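인드스카 생활용품 재사용 지원사업 중간보고서
수행기관: 텔텔레오 생활용품 순환센터
제출처: 인드스카 지원사업 담당 부서
작성: 사업운영팀 메스핀 게브루
검토: 센터장 미흐레트 네가시

1. 보고 개요

본 보고서는 지원 협약에 따라 4월 말까지의 사업 추진 경과와 향후 계획을 보고하기 위하여 작성되었다. 사업의 목적은 이사, 가구원 변동, 반려동물 사별 등의 사유로 가정에서 더 이상 쓰지 않는 생활용품을 접수하여 세척, 점검, 포장을 거친 뒤 이를 필요로 하는 가구에 무상으로 전달하는 것이다. 대형 가구와 가전제품은 협약 당시 합의한 대로 접수 대상에서 제외하였다.

보고 기간 중 접수한 물품은 모두 1,340점이며, 이 가운데 약 500점이 점검을 마치고 배부되었다. 나머지는 점검 대기, 부품 보완 대기, 폐기 판정의 세 가지 상태로 나누어 대장에 기록하고 있다. 상태별 세부 내역은 별첨 대장으로 갈음한다.

2. 추진 경과

가. 접수 체계

접수 창구는 본관과 이르넬 분소에 두었다. 당초 계획에는 이르넬 분소의 운영 개시가 사업 후반부로 잡혀 있었으나, 분소 측이 창고 일부를 먼저 비워 주어 일정을 앞당길 수 있었다. 분소 접수 업무는 물루게타 쿰사 주임이 맡고 있으며, 접수된 물품은 주 단위로 본관에 이송한다.

접수 시에는 품목, 수량, 사용 기간, 기증 사유를 기재한 접수표를 물품에 부착한다. 사업 초기에는 접수표가 이송 중에 떨어져 기증자를 확인하지 못한 사례가 있었다. 현재는 접수표를 끈으로 묶고, 끈을 묶기 어려운 물품은 봉투에 넣어 함께 보관하고 있다.

나. 품목 분류

품목 분류는 주방, 청소 및 위생, 반려동물, 체육 및 여가의 4개 군으로 정하였다. 신청서 단계에서는 반려동물용품을 청소 및 위생군에 포함하였으나, 세척 기준과 배부 대상이 서로 달라 별도의 군으로 분리하였다. 이에 대해서는 귀 부서의 사전 승인을 받은 바 있다.

주방군은 접수와 배부가 모두 원활하다. 청소 및 위생군에서는 휴지통, 빗자루, 쓰레받기의 수요가 높고, 특히 뚜껑이 달린 휴지통은 배부 신청이 보유량을 넘는 경우가 잦다. 체육 및 여가군은 접수량에 비하여 신청이 적은 편이었으나 봄철에 들어 라켓류를 중심으로 신청이 늘었다.

다. 점검 기준 정비

점검 기준서는 데스타 메코넨 품질담당이 초안을 작성하고 외부 자문위원인 욜로 이판스가 감수하였다. 기준서는 16개 품목에 대하여 세척 방법, 파손 확인 부위, 폐기 판정 요건을 각각 정하고 있다. 기준서에 없는 품목은 가장 유사한 품목의 기준을 준용하되, 품질담당의 확인을 거치도록 하였다.

휴지통은 뚜껑의 여닫힘과 몸체의 균열을 확인하고 안팎을 모두 세척한다. 고양이 화장실은 테두리와 바닥의 긁힘을 살피며, 모래삽은 살 사이에 이물이 남지 않도록 솔로 닦는다. 배드민턴 라켓은 줄의 장력, 프레임의 뒤틀림, 손잡이 테이프의 들뜸과 오염을 확인하고, 테이프 상태가 불량하면 교체한 뒤 배부한다.
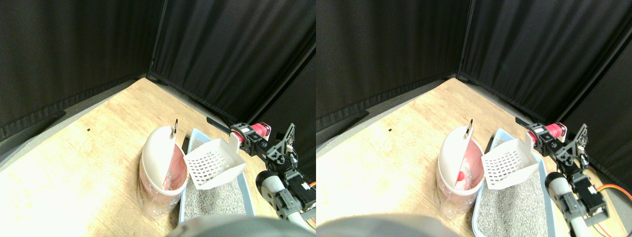

뚜껑 달린 휴지통, 고양이 화장실과 모래삽 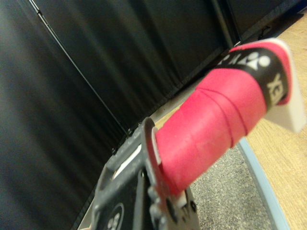

분홍색 테이프를 감은 배드민턴 라켓 손잡이

반려동물군의 경우 기증 가구의 사용 이력이 배부 여부를 좌우한다. 기증자가 반려동물의 감염성 질환 이력을 밝힌 물품은 세척 여부와 관계없이 배부하지 않으며, 이력이 기재되지 않은 물품은 전화로 확인한 후 처리한다. 확인 절차로 인하여 이 군의 평균 처리 기간이 다른 군보다 길다. 사용하던 모래는 배부 대상에 포함하지 않는다.

라. 배부

배부는 방문 수령을 원칙으로 하고, 거동이 불편한 신청자에게는 월데마리암 복지관의 정기 방문 차량을 통하여 전달하고 있다. 복지관과의 협력은 서면 합의에 근거하며, 운송에 따른 추가 비용은 발생하지 않았다. 수령자에게는 품목별 사용 안내문을 함께 제공한다. 안내문의 글자가 작다는 의견이 접수되어 다음 인쇄분부터 활자 크기를 키울 예정이다.

3. 예산 집행

인건비와 임차료는 계획대로 집행되었다. 세척 소모품비는 솔, 중성세제, 건조대 추가 구입으로 계획 대비 집행이 빠르며, 포장재비는 기증받은 상자를 재사용하여 잔액이 남아 있다. 이에 두 항목 사이의 전용을 별도 공문으로 신청하고자 한다. 손잡이 교체용 테이프 구입비는 수선 재료비에 계상하였다. 항목별 집행액은 별첨 정산표와 같다.

4. 문제점 및 조치 사항

첫째, 점검 대기 물품의 적체이다. 접수량이 이사철에 집중되면서 점검 공간이 부족해졌고, 일부 물품은 접수 순서와 다르게 처리되었다. 현재는 접수월별로 선반을 구분하고 선입선출을 원칙으로 하고 있으나, 부피가 큰 휴지통류는 여전히 선반 외부에 적재하고 있다.

둘째, 부속품의 누락이다. 고양이 화장실이 모래삽 없이 접수되거나 라켓이 덮개 없이 접수되는 사례가 많다. 기증 안내문에 품목별 부속품 목록을 추가하였으며, 낱개로 들어온 부속품은 따로 모아 두었다가 짝이 맞는 본품과 함께 배부한다.

셋째, 대장 기재 방식의 차이이다. 본관은 한 벌을 한 점으로, 분소는 구성품마다 한 점으로 기재한 기간이 있었다. 해당 기간의 기록은 본관 방식으로 통일하여 정정하였고, 본 보고서의 접수 실적은 정정 후의 수치이다.

5. 향후 계획

다음 보고 기간에는 점검 대기 물품의 해소를 우선 과제로 삼는다. 이를 위하여 점검 시간을 오후까지 연장하고, 이르넬 분소에서도 주방군에 한하여 자체 점검을 시행한다. 분소 점검 인력에 대한 교육은 데스타 메코넨 품질담당이 진행하며, 교육 후 일정 기간은 본관에서 표본을 다시 확인한다.

점검 기준서는 현장 의견을 반영하여 개정할 계획이다. 개정안에는 유아용 식기와 원예용품의 추가, 라켓류 줄 교체의 비용 한도, 반려동물용품 이력 확인 서식이 포함된다. 개정안이 확정되는 대로 귀 부서에 사본을 제출하겠다.

별첨 1. 물품 접수 및 배부 대장
별첨 2. 항목별 정산표
별첨 3. 점검 기준서 현행본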